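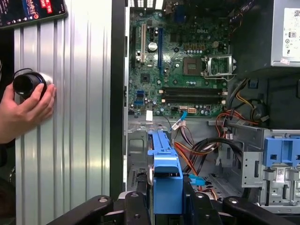 *Photo: Benedita Caldeira*

**Ticket 412: commission totals wrong in agency ledger**
Status: resolved
Product: Firnovix contract module
Client: Honby (player representation)

**Reported**
The February commission report for the Honby football roster shows a higher total than the sum of its contracts. Per-player pages are correct. Export to CSV repeats the wrong total.

**Log**

09:40 Reproduced on the test copy. Only players with an image-rights addendum are affected, 22 in all.

10:15 Addenda are stored as child contracts. The report query joins on player ID and picks up the parent fee a second time. Contracts without an addendum return one row, as expected.

11:05 Changed the join to contract ID. Total now matches the per-player pages, except for 2 players moved over from the Saengthong roster.

11:30 Both have a blank contract ID in the addendum row. The Memau import script skips that field when the signing club is outside the home league. Filled in by hand.

13:20 Reran the report. No difference.

**Open items**
- Import script fix goes in release 12.
- Honby to reissue any club invoices built from the old total.

Closed by B. Caldeira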